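The Last Wash on Tennant Street

When the laundromat in Gretport closed in September, the nearest one left was in Ledine, 52 minutes away by bus.

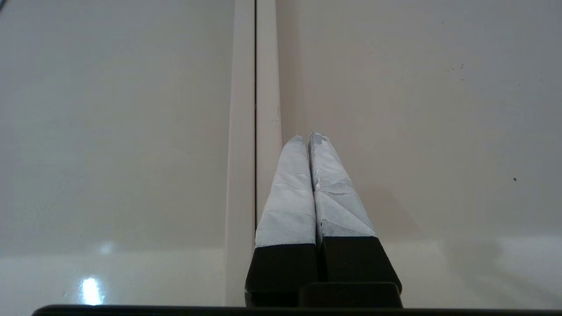
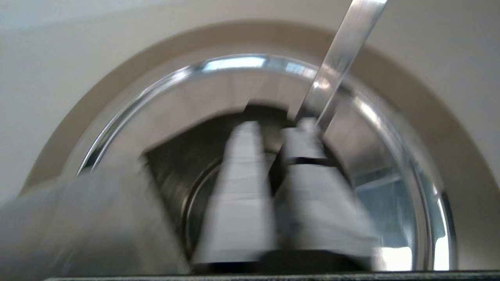
Kenna Rankin

Gretport has 228 rental apartments in its old mill blocks, and 171 of them have no washer hookup. Tenants now wash in the bathtub or pay for the bus — both ways, with bags.

Sheena Kerr rents on the third floor. She goes to Ledine every other week and does sheets at her sister's. The town has asked two landlords to put machines in their basements. One has agreed to start in the spring.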